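Mirkine Reading List Forum > Dialogues and Interviews > Citing a two-author dialogue when the English edition drops the preface

tarnhelm_k
Posted August 2020

I'm preparing an index and a set of notes for a published dialogue between a historian and a Buddhist lay teacher. The original came out in Japanese as a magazine serial, then as a book, then in English from Fondex. The English edition leaves out the preface by the second speaker and merges two of the chapters. My question is about citation. When I quote a statement by speaker A in chapter 7 of the English text, and that statement appears in a different installment in the serial, which one do I treat as the source?

The style guide we use covers interviews and it covers translated monographs. It doesn't cover a conversation that was partly spoken, partly conducted by letter, and then edited by both parties.

pillai_s
Cite what you read. If you read the English book, the English book is the source. Put the serial in a note if the wording differs in a way that affects your argument. Otherwise you are building a concordance, and that's a separate job.

tarnhelm_k
I read both, which is the difficulty. In the serial the exchange on civil disobedience runs to 11 pages and the historian interrupts twice. In the book the interruptions are gone and the second speaker's answer reads as a single statement. The argument hasn't changed but the tone has. A reader of the English edition would think the two men agreed from the outset.

margin_rule
Then it isn't a citation question. You have a textual variant and you should describe it as one. Give each version a siglum in your introduction, S for the serial, J for the Japanese book, E for the English, and refer to them by letter. Editors of correspondence have done this for a long time and the apparatus is well understood.

pillai_s
I disagree with margin_rule on proportion. Sigla are for editions. The original poster is writing notes and an index. A study group using the Fondex text wants to know what page something is on. If every note opens with a string of letters they will stop reading the notes.

margin_rule
Three letters are not a string. And the study group is the audience most likely to quote a sentence in a newsletter as "what he said in conversation," when he may never have said it aloud. I've seen a remark attributed to a live meeting that had been written by letter the following December, long after the meeting took place.

okapi_reader
Is there any indication in the book itself of which parts were spoken? Some of these dialogues have an afterword that says the participants met on certain dates and did the rest by mail. If there is one, quote it in your introduction and leave it there.

tarnhelm_k
There's one sentence in the Japanese afterword. It says the participants met 2 times and "continued the discussion in writing." It doesn't say which chapters came from which. The English edition doesn't have the sentence at all. I wrote to Fondex and received a polite reply saying the editor who handled the title has left.

okapi_reader
Then I would translate the sentence, print it in full, and state that the division can't be recovered from the published text.

D_Raju
Dinesh Raju here. I compiled the notes for the Reddy seminar on religious dialogue, so I have dealt with a version of this problem. Our text was a conversation between a philosopher of law and a monk, recorded over several sittings, transcribed, and then revised by each speaker separately. We had access to the transcript. What we found was that the philosopher revised for precision and the monk revised for length. In the transcript the monk's replies are short, sometimes a single line. In the book they are a page each, with scriptural references added.

We decided to treat the book as the authorized text and the transcript as evidence for how it was made. Every quotation in our notes is from the book. Where the transcript differed substantially we said so in a note at the end of the chapter – not at the foot of the page, where it would have competed with the glosses on terms. I'd recommend the same division here. Your serial is closer to the transcript than to the book, so it has the same role.
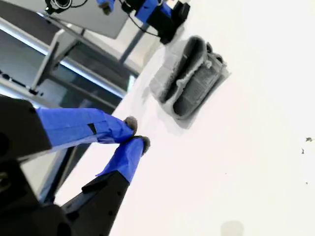 One practical matter. Agree on the speaker labels before you start indexing. Our book used surnames, the transcript used initials, and a draft of the index had entries under both. Merging them took longer than the glossary did. If the English edition uses family name last and the Japanese uses family name first, choose one order and note the choice once.

pillai_s
Agree with all of this except the location of the notes. End-of-chapter notes get skipped. I would put the variants at the foot of the page and move the glosses to a glossary, where people look for them anyway.

D_Raju
We tried that in the first draft. The glosses were needed on nearly every page and the variants on very few. Readers unfamiliar with the vocabulary had to turn to the back several times in one paragraph. It depends on the ratio. For a text with many variants and few technical terms your arrangement would be the better one.

tarnhelm_k
The ratio in mine is 40 glosses to 11 variants, counting only the variants that alter the sense. I hadn't compared the two figures until now. That favors the Reddy arrangement.

margin_rule
How are you deciding which ones alter the sense? That is the point at which most sets of notes become unreliable. If the serial has "peace is a discipline" and the book has "peace is a practice," one editor will record it and another will pass over it.

tarnhelm_k
Same Japanese word in both cases and I pass over it. Different Japanese word and I record it. If the Japanese word is the same but the English translator has chosen something that shifts the meaning, it goes in the glossary under the term and isn't counted as a variant.

margin_rule
That's a defensible rule. Put it in the introduction in those words.

fivirura_lib
Cataloger's view, for what it is worth. In the Fivirura library we hold dialogues under both speakers, with equal responsibility, whatever order the names have on the title page. Readers still ask for them by the more famous name only, and some bibliographies list the other participant as an interviewer. If your notes have a title page or a suggested citation, please give both names. It will be copied by people who don't check.

On the merged chapters: give a short table of correspondence, with the English chapter on the left and the Japanese chapter and serial installment on the right. A single page will do. It settles most location queries and you can then cite by English chapter throughout.

pillai_s
The table is a good idea and I withdraw most of my objection to the letters. If the table exists, S, J and E can be its column headings and readers will learn them without an explanation.

Sreekumar Pillai

okapi_reader
One thing hasn't been addressed. The missing preface. Does it contain anything the reader of the English edition needs?

tarnhelm_k
Yes. The second speaker uses it to say that he and the historian differ on whether religious institutions should take positions on legislation, and that he has left the difference standing. Without it the last chapter seems to close more firmly than it was meant to. I'd like to include a translation but I don't hold the rights.

D_Raju
A summary in your own words with one or two short quotations should serve. We summarized an omitted foreword in two paragraphs and had no difficulty, but we also wrote to the publisher first and kept the reply. Write to the Japanese house directly. Fondex may only hold the English rights and wouldn't be able to grant anything for the preface in any case.

margin_rule
I'd still push for the full translation. A summary of a statement of disagreement tends to soften the disagreement. The summarizer usually likes both parties.

D_Raju
That is a fair criticism, and it may apply to ours. Ask for permission for the full text and fall back on the summary.

tarnhelm_k
Then the plan is as follows. English edition as the base text. Correspondence table after the introduction, with S, J and E as headings. Glosses at the foot of the page, variants at the end of each chapter, rule for variants stated in the introduction. Afterword sentence translated in full. Both names on the title page, family name last. I'll write to the Japanese publisher about the preface this week.

I am still undecided on whether the index should distinguish a topic raised by one speaker from a topic discussed by both. The draft has a separate subheading for each speaker under "nonviolence" and it is already hard to scan.

fivirura_lib
Leave the speakers out of the subheadings. Index the topic and set the page numbers in italics where only one of them addresses it.

pillai_s
Italics for page numbers usually mean an illustration. Use a small letter after the number if you must mark it.

fivirura_lib
The book has no illustrations, so there would be no conflict, but a letter would also work.

tarnhelm_k
Letter after the number. I'll post the "nonviolence" entry when it has been redone.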